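Druswood sim kitchen – read me first

Druswood is a little simulated kitchen for a home-built two-armed robot. I started it in June in the corner of our shared workshop, when the real machine was still a pile of brackets, and I got so hooked on the virtual version that it has grown into its own thing (the brackets are coming along too, slowly!). This folder holds the rendered views, the episode logs and my notes. Please help yourself.

Last updated: Dec 4, 2024
Maintained by: Styliani Zacharopoulos
Version: 2

What's in the folder

664 rendered stills, saved as PNG
182 episodes, each with joint positions and gripper width for both arms
18 object models, the colourful stuff that gets put out for the arms to work with
A scene file you can open in Bavulen, the viewer I wrote for the workshop computer

Not every episode has stills. The early ones were logged before I had the renderer hooked up, so you'll find joint data on its own in there. It's still good for checking your arm limits.

Views

There are wrist views, looking out past the fingers, and an overview that takes in both arms at once. The wrist views roll with the arm, so the room can end up at any old angle. I left them that way on purpose – the real wrists will do the same. The teal-headed stick is my favourite thing to look for when I'm working out which way is up.
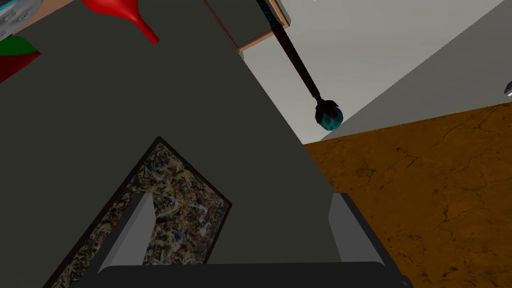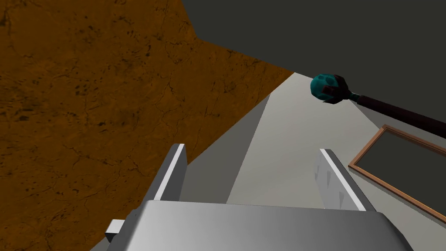
Grippers open, teal-headed stick in view in both.

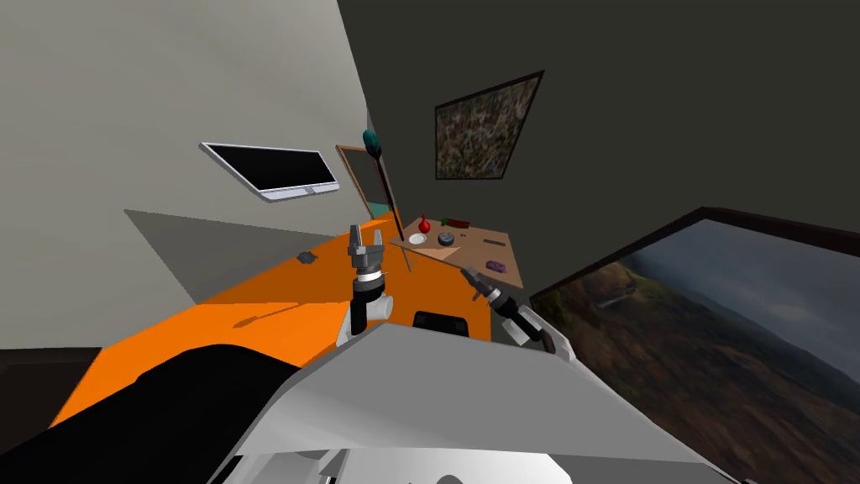
How the arms are modelled

Both arms use the same parallel gripper with two flat fingers. The shape comes straight from my own CAD, which lives in the Oravec folder next door. I simplified the collision shapes a lot, and the sim runs much more smoothly for it. If you want the detailed fingers, swap in the meshes from Oravec and expect your fan to get loud.

Textures are a bit of a grab bag. I love a loud surface, and it has been a good test of whether my object finder is keying on shape or just colour. If it bothers you, set plain_surfaces to true in the scene file and everything goes a calm grey.

Getting started

1. Copy the whole folder to your own drive. Don't run it off the shared one, please, it crawls.
2. Open the scene file in Bavulen and press the space bar to start the clock.
3. Pick an episode from the list. The stills load beside it if there are any.
4. To drive the arms yourself, plug in a game controller. Left stick is left arm, right stick is right arm, triggers close the fingers.

Known problems

Thin objects can jitter when a finger touches them. Dropping the time step helps but slows everything else down.
Gripper width reads slightly negative when fully shut. Treat anything below zero as closed.
Wall pictures have no collision shape, so an arm can go right through them. It looks very silly.

What's next

I'm partway through moving the lot over to Clunach, the new controller program for the real arms, so that an episode recorded in the sim can be played back on the bench. One arm works! The other still has its elbow sign flipped and waves at me.

Sharing

Use any of it for your own builds, and change whatever you like. If you add an object model, keep the file name in lower case and note the units. Mine are all in metres. Bug notes can go in the notes file in the same folder, newest at the top.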